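Teleop notes, bowl tasks, 20 Aug 2018. Long thread, mostly for people who run their own leader-follower rigs. Skip if you don't care about bowls.

Setup first. 2 arms per table, one operator, leader arms at the operator station, no haptics. The followers mirror joint angles with a small deadband. We call the control stack Birkik. It is old code and it mostly behaves.

Target for the bimanual set is 903 demonstrations. I count only episodes that pass review. An episode that ends well but has a long stall in the middle gets thrown out.

Why bowls: the rim is a good grasp if you approach it square and a terrible one if you don't. A few degrees of wrist roll and one finger lands on the rim while the other lands inside the wall. Operators fix this without noticing. The policy copies the fix and the mistake both.

Different bowls need different approaches. Wide and low wants the fingers nearly vertical. A taller one with a flared rim wants some tilt. I stopped writing a grasp recipe per bowl in June and let the operators pick. Variance went up, review time went down.

Start pose for every episode is arms raised over the table, fingers clear of everything. If the start pose drifts, the first second of every demo is different and the model spends capacity on it for no benefit.
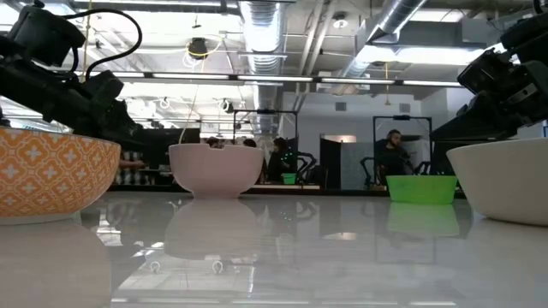
Worku: glossy table under strip lights, do you see the policy reaching for reflections? We had that with steel trays and ended up covering the bench in felt.

Reply to the above: yes, early on, with the fixed view only. It would come down short of the bowl as if the mirrored rim were the near rim. Adding the wrist views fixed most of it. I did not want felt. The place this has to work does not have felt.

Next, pacing. New operators go too fast in free space and too slow near contact. The recorded speed profile looks like a square wave. I ask for one steady speed down to the rim, a short pause, close, lift. The pause matters. Without it the gripper close command overlaps with arm motion and the labels smear.

The pause has a cost. Make it too long and the policy learns to wait, and since nothing in the view changes while it waits, it can wait forever. Our cap is 200 ms. Review flags anything over.

Scripted alternative: tried it, using the Ilteck planner with hand-set waypoints. Fine for one rigid object on a bare table. Fell apart on soft things, where the grasp point depends on how the thing folded when it was last dropped.

Kinesthetic teaching, as in grabbing the arm and moving it: also tried. Good forces, bad images. Your hand is in every view and the policy has no hand at run time. We still use it to tune grip force, never for training data.

Soft items into a nested bowl is the hardest task in the set so far. The inner bowl slides if you push sideways, so the item has to go in from above. One arm places, the other stays low and near the base, ready to steady. Most operators forget about the second arm and park it far off. Then it has a long way to travel when it's needed.

I now ask for the second arm to hold with fingers open, short of the bowl. Open fingers read clearly in the wrist view. Half-closed fingers look too much like the end of a failed grasp. 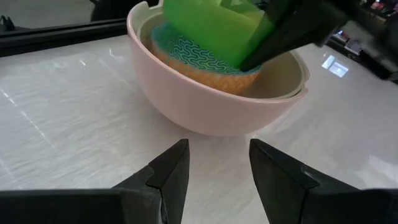 Near arm's wrist view, fingers open, other arm at the bowl.

Release is where the bad episodes pile up. Open too early and a soft item springs out over the rim. Open too late and the finger drags it back out on the retreat. Best habit I've found: press down lightly, open a small amount, go straight up, then open the rest.

Latency. Round trip on the leader side has to stay flat more than it has to stay low. People adapt to a constant lag within a few tries. They do not adapt to jitter, they just get cautious, and caution shows up in the data as hunting around the rim.

Session length: I rotate operators after 4 blocks. After that the wrist angles get lazy and the review rejects climb. Rested operators on a dull task give better data than tired ones on an interesting one.

Review is done at double speed with all views tiled. First pass looks at contact only. Second pass looks at the idle arm. The second pass finds more than you would expect - mostly small twitches from an operator resting an elbow on the leader.

The Tarnomberg set will use the same bowls with a different table height. Same leaders, same deadband. Object positions get shuffled between episodes, including a few where a bowl is partly out of the fixed view.

Will post reject rates by task when the count is done. Questions about the deadband go in the replies, I have the values written down somewhere.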